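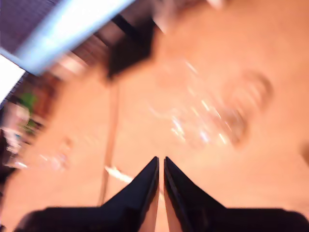
How many demonstrations do I need before the first training run?

Fewer than you fear and more than you'd like. For a single task on a single table, we start training at 363 episodes and stop collecting at 500, by which point everyone is tired of the task anyway.

Recording your first batch

Write the task as one sentence and tape it up where you can see it. If the sentence has "and then" in it twice, you have two tasks. Split them.

Start every episode from the same arm pose with the fingers open. Wait a beat after you hit record. Kohei Uchida used to skip the beat, and we got a policy that lunged.

Move the way you want the robot to move. It will copy your hesitation, your overshoot and the little flourish you do when you think it went well.

Change the layout every 10 episodes or so: slide things over, turn them, swap one out. Change the lighting at least once per batch.

Keep your fumbles if you recovered from them. Toss the ones where you gave up, and label them "discard" before lunch, while you still remember which they were.

Naming

Use task, operator, number, as in hellgate_thanasis_578. Hellgate is our drawer task. It earned the name.

Checking

Play back every batch at double speed before you upload. Look for frozen video, missing gripper values and episodes that end early. Panagiotis Pappas has a script for the last two. For frozen video you get to use your eyes.

Page last edited May 21, 2022. Send corrections to Leonidas Andreadis, who will argue.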